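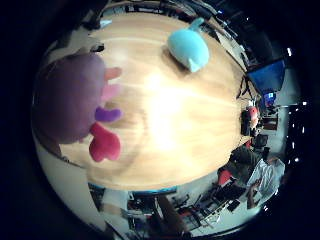
1 min read

Saturday, Plidthorpe bench. Went through the Stosora handling rules with soft toys on the table. Rule 6: toys stay well apart before any reach. Speed cap stays at 40 percent.

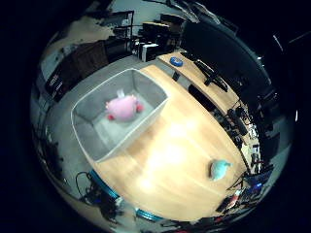
Bin placement

Draft says the bin goes on one side and loose items on the other. Fine. I want glare added to the log sheet.

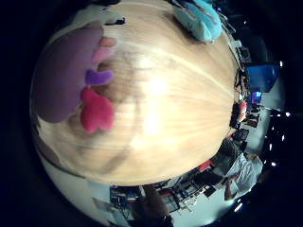 Bijan Shahbazi wants the stop check repeated every 10 cycles, whatever the cap.

Agreed. Grip force wording still open.
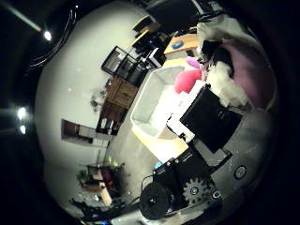 Grewal wrote back that bolt checks belong in the daily list, and that 1,000 cycles is too long a gap. Changed it.

Back to top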